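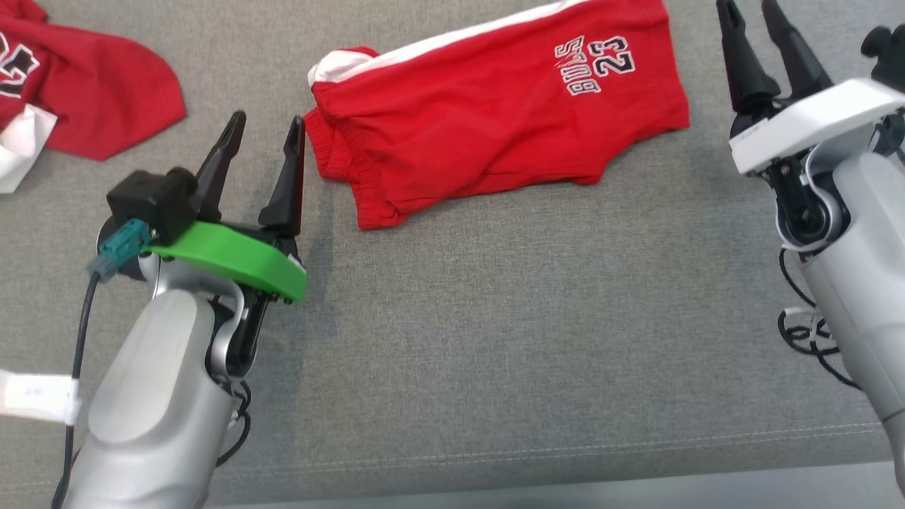

What happens to the folding staff once a two-armed cell is installed? At Lumholm they stay on the line, but their work moves to sorting, checking and clearing faults.

**Figure 3.** Two-armed cell with red sports garments on grey fabric.

### 4.2 Changes in task content

Staff at the Lumholm site logged 409 stoppages over the trial. Of these, 85 needed a garment to be laid out again by hand. Operators reported less wrist strain and more waiting.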